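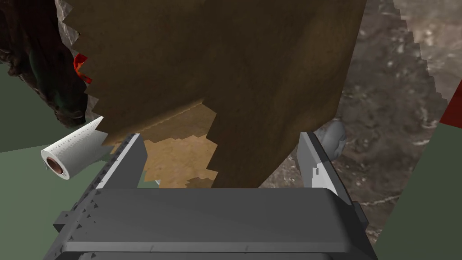
OPEN DAYS & VISITS

Talks > Spring evenings > Skaster open day > Speaker notes
Last updated: June 4, 2018

Start with who went. Me, Rui Nogueira, Evangelia Triantafyllou. Kalliopi Tsoukalas met us at the door with badges. Keep short, people want the robots.

First slide up while they sit down. Leave it a bit. Ask: what would you pick up first? (Let two or three shout out. Most will go for the paper towel roll. Fine.)

Then say it's the simulator, Makia, not the arm in the hall. Everything on the slides tonight is Makia. The hall arm comes in part two, no slides for that, just me talking.

Skaster in one breath – small firm, does picking software, rents half a floor from Olteanu. Open day was the first they'd done since February. 100 tickets, all gone. We got ours through Fergus Lindsay, say thanks, he'll probably be at the back.

Running order on the day:
Coffee, badges
Makia demo, 20 minutes
Hall arm, behind the yellow line
Questions with Ourania Pappas
Go home

Makia demo. Big screen, six rows of chairs, blinds half down. Kalliopi at the keyboard, Ourania doing the talking. They load a room full of household bits and put a gripper in it. No arm to look at for most of it, you look over the gripper, out past the two fingers. Takes a minute to get used to. Rui said it was like parking a van. Use that, got a laugh when I tried it on the bus.

Point to make: the things are ordinary and the sizes are not always what you'd expect. Ourania said they want the software to meet awkward stuff early. Paper bag with a toothed edge. Say it's the one thing I kept looking at, and move on.

DON'T get stuck on graphics. Last time somone asked about graphics cards for ages.

Numbers, only one: 739 saved rooms when we visited. Ourania gave us that when Evangelia asked. No figure for how many picks work. She was asked, said they'd rather show people than quote a number before it's ready. I thought fair enough, say so.

Next slide. 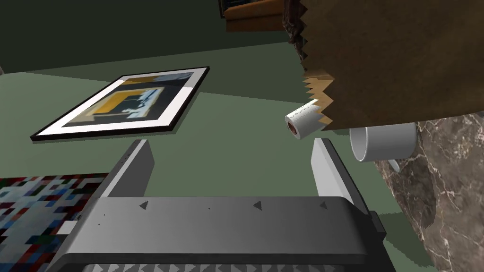 MAKIA DEMO, CONTINUED

Same room, different view. Framed picture flat on the green, mug over on its side by the marble, paper roll again. Just let them look, don't list it all.

Bit to tell – a lad in the front row asked which one it should go for, and Ourania turned it round and asked him how he'd choose. He said the mug, it's got a handle. She said where's the handle from the gripper's side of things? Long pause. Good moment, do it slowly. Handle's low down on the right of the mug here, so get the room to find it.

From that into the main idea:
- jaw only opens so wide
- what's lying next to the thing matters as much as the thing
- soft stuff (bags) is harder than hard stuff
- person would just shove it aside. Ask if a robot should be allowed to?? Hands up.

Evangelia's question on the day: do you tell it what a mug is? Ourania's answer, from my notebook so not word for word – sometimes yes, sometimes they only give it the shape and the views. Depends on the customer. Muvwood came up as a customer, they do flat pack parts, and there it's only a handful of shapes so they name them all.

If anyone asks what Muvwood pay, don't know.

Drink of water.

Next slide, last one of Makia.
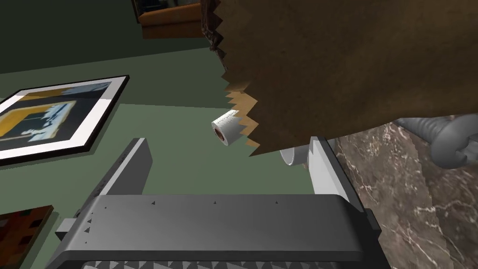

Jaw open, paper roll ahead between the fingers, big grey screw on the right.

Use this for the tilt. Wall's on the slant, pictures on the slant. Kalliopi told us new starters get a morning of looking at tilted views before they touch any settings. Ask who feels a bit seasick.

Screw: ask if they can see it before pointing. Bet half can't.

Then the three things I took home, quick:
1. they spend more time setting out rooms than I'd thought
2. the sim is where the arguments happen, Kalliopi and Ourania disagreed in front of us about how close to come in before closing the jaw. Nice to see
3. go early, coffee ran out

PART TWO, hall arm. Lights up, screen off. Noise, the yellow line, Rui asking to press the stop button (they let him). Say it's slower than people think. Handover to Rui for this bit if he's turned up, if not do it from memory, five mins tops.

Questions. Likely ones: can we visit – yes, next open day, date not set, Fergus has the list. Is there work for school leavers – ask Kalliopi, I've got her card. Will it take jobs – let the room talk, don't give a speech.

Chairs back against the wall before we go, and give Fergus his adaptor back!!

Talks Visits Notes Past speakers Contact Back to top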